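# Recording Bar-Picking Demonstrations by Remote Control

Kavcombe Automation Laboratory, Procedure 76
Responsible engineer: Arūnas Lūse
Issued Thursday, December 18, 2025

This procedure applies to operators recording teleoperated demonstrations for the Drorkik bin-picking project. It replaces the guidance issued in July. Operators who have recorded only on the Vaher bench should read it in full, as the larger arm behaves differently near the bin walls.

## Before you begin

You will need:

- an operator authorization for the cell
- the Masten remote controller and its charged spare
- the bar set assigned to the session
- the layout sheet for the day

Sign in at the operator station and confirm that the previous session has been closed. If it has not, do not close it yourself; contact the responsible engineer. Two sessions merged under one operator code cannot be separated later without reviewing every recording.

Follow the posted cell start-up instructions. The arm must be at its home position, with drives off, before anyone reaches into the bin.

## Setting up the bin

1. Check that the bin is clamped and does not shift when pushed by hand.
2. Remove scraps, loose fasteners and anything else not named on the layout sheet from the bin floor.
3. Place the bars according to the sheet. Angles need not be exact, but the order of colors from left to right must match.
4. Step out of the cell and confirm on the station screen that the whole bin floor is in view.

Wear on the bin floor is acceptable. Do not polish or repaint it between sessions, because earlier recordings were made against the same surface.

## Connecting the controller

Switch on the Masten unit and hold it still until the status line reads "Ready." Select the slow motion profile. The fast profile is reserved for moves above the bin and is locked out for operators with fewer than 400 accepted demonstrations.

Open and close the gripper once from the controller. If the fingers respond late or unevenly, stop and check the air supply before going further. A delay at the fingers is recorded as part of the demonstration, and the trained policy will reproduce it.

Move the wrist a short distance in each direction. Motion on the screen should match the motion of your hand. If left and right appear reversed, the view has been set for the opposite side of the cell and must be corrected in the station menu.

## Recording a demonstration

Each demonstration consists of one bar picked, lifted clear and released at the drop position. Begin recording from home, never from a point already over the bin.

1. Press Record and wait for the tone.
2. Bring the gripper over the bin along a single smooth path. Small corrections are acceptable; long pauses are not.
3. Turn the wrist so that the fingers will close across the narrow side of the bar. Complete this rotation before descending.
4. Open the fingers and lower the gripper slowly. Watch the neighboring bars as well as the one you intend to pick. 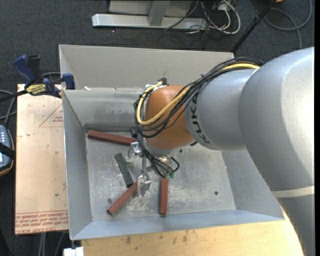 5. Stop the descent when both fingers are level with the bar. Do not press against the floor to find the height.
6. Close the fingers and hold still for 2 seconds.
7. Raise the bar straight up until it is clear of the walls, then move to the drop position and release it.
8. Return to home and press Stop.

A bar lying near a wall calls for more care. Approach it from the open side of the bin and keep the hoses and cables on the wrist away from the sheet metal. If the wrist cannot turn far enough without touching the wall, abandon the attempt and mark the layout "Unreachable." Do not nudge the bar into a better position with the gripper unless the sheet calls for a push demonstration.

## Accepting or rejecting a recording

Play back each recording before starting the next. Reject it if any of the following occurred:

- the gripper struck the bin or a bar other than the target
- the bar slipped after it was lifted
- you paused in mid-air to adjust your hold on the controller
- another person entered the camera view

A missed grasp followed by a clean second attempt should be kept and tagged "Recovery." These recordings are useful in training and the project has too few of them. A deliberate miss is not a recovery — the hand motion differs, and reviewers will remove it.

## Faults

Code 201 on the station screen means that contact with the Masten unit was lost. The arm will hold its position. Put the controller down, press Stop at the station and discard the recording. Reconnect only after the arm has been returned home by the supervisor on duty.

For any unexpected movement, use the nearest emergency stop first and report afterward.

## Closing the session

Return the arm to home, switch off the drives and collect the bars. Enter the layout number, the bar set and any unreachable positions in the session log. Recordings upload to the Drorkik store overnight; leave the station powered on.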